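Notebook > Bench work > Blocks and square

Home Entries Materials Bench log Search

October, block notes, started 9.40

Set the wooden table up again for the block work. Wiped it down first, dust gets in the grain and you only see it when the light's low. Brarkik blocks out of the tin, the Fullby set stays in the drawer till I've sanded it. Tape from the Sandolell roll, the black one, not the shiny stuff that lifts at the corners.

Wanted to look at the yellow first as it gets handled most. Edges still soft, no splinters or sharp bits, face has picked up marks. Corner at the top left is going. Not enough to retire it but note it down. Rubbed it with a dry cloth, didn't do much.
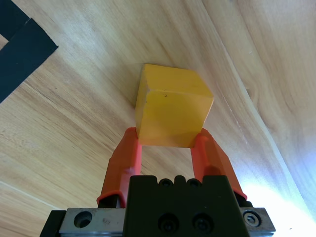
Yellow block, scuffs on the front face, chipped corner.

Should have kept a record of these from new. Ekström's sheet says to replace when a corner "no longer reads square" which is no help to anyone. My rule for now: if it rocks when you stack it, it goes in the spares tin. Log number for this one is 1,287, next along the shelf is 1,324 and that is nearly as tired. 1,128 went in the spares last month.

10.25. Square on the table. Black border, bare wood in the middle, turned so the corners point up, down, left and right. I did try it straight on to the boards once and everybody's eye just followed the seam and put things down along that insted. Turned is better. Keep it turned.

Red and yellow together is the awkward pair. Both want the same bit of the opening and the yellow ends up over the border at one side. Does that count as in? Need to decide and write it on the card. For now: on the tape = half in, score it separate.
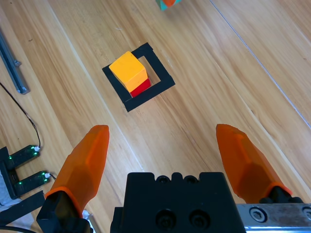
Was told over tea that half in is a fudge and the card ought to say in or out and leave it there, which is how the old Fullby sheet had it. Fair enough. But then half the awkward ones get lumped with the clean misses and you lose the difference. Leaving a third column in pencil. Will argue it again when there's a full page to look at.

Tape width matters more than I thought. Wide tape makes the opening mean, narrow tape peels. Stay with what's down. If you re-lay it overlap the strips at the corners and press hard with a thumbnail, don't butt them up. Cut with the good scissors and PUT THEM BACK.

11.15. Bit of a muddle over heights, ignore the first lines on the loose sheet, I'd written them in the wrong column. Recopied below the fold. Plan is 40 placements for the page then stop, whatever they look like. No adding a few more at the end becuase the last ones were nice.

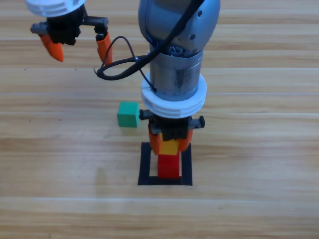
Also the cloth. Please use the grey one for the table and the white one for blocks, the grey has polish in it and makes the faces slippy. Found it in the block tin this morning.

Starting layout, so it's the same for whoever picks this up: tape square clear, blocks round it on the right half of the table, red furthest up, green a little lower and further right, yellow nearest you. Leave gaps between them. Don't line them up neat, a bit of turn on the yellow is fine.

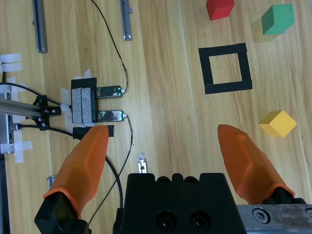
Nothing more on the left side of the table, I know it's tempting to put the notebook there. Notebook goes on the stool.

To do
- new card with the three columns (pencil one as well)
- sand Fullby set, fine paper only
- order tape, Sandolell, black, same width as now
- ask Ekström what they'd use on a chipped corner, filler or just leave it

Stopped 12.50 for lunch, blocks to go back in the tin after, lid on properly.

Comments (3)

Filler shrinks. Tried it on the old blue ones and the corner fell out inside a fortnight. I'd leave it.

Can the third column go on the right of the card? Left is where the log number goes.

Scissors are in the top drawer, sorry, that was me.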